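Cestwood Veterans Cemetery

Cestwood Veterans Cemetery is a public burial ground for former members of the armed forces and their spouses, located on the northern edge of the town of Cestwood.

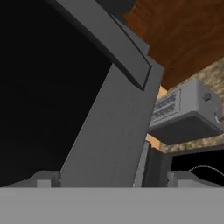 The cemetery covers 33 acres and was laid out by the landscape architect Fulvio Cirillo. The first burials took place in October, before the main gate was finished. Section 2 – the oldest part of the grounds – holds 217 graves, most of them marked with upright marble headstones.

An annual service of remembrance is held on 25th May. The names of the dead from the county are read aloud, and a wreath is placed at the Brunet Memorial, a granite wall designed by Vandana Semwal. Flags are flown at half-staff until noon.

Burial is open to any veteran with an honorable discharge who lived within 100 miles of the town.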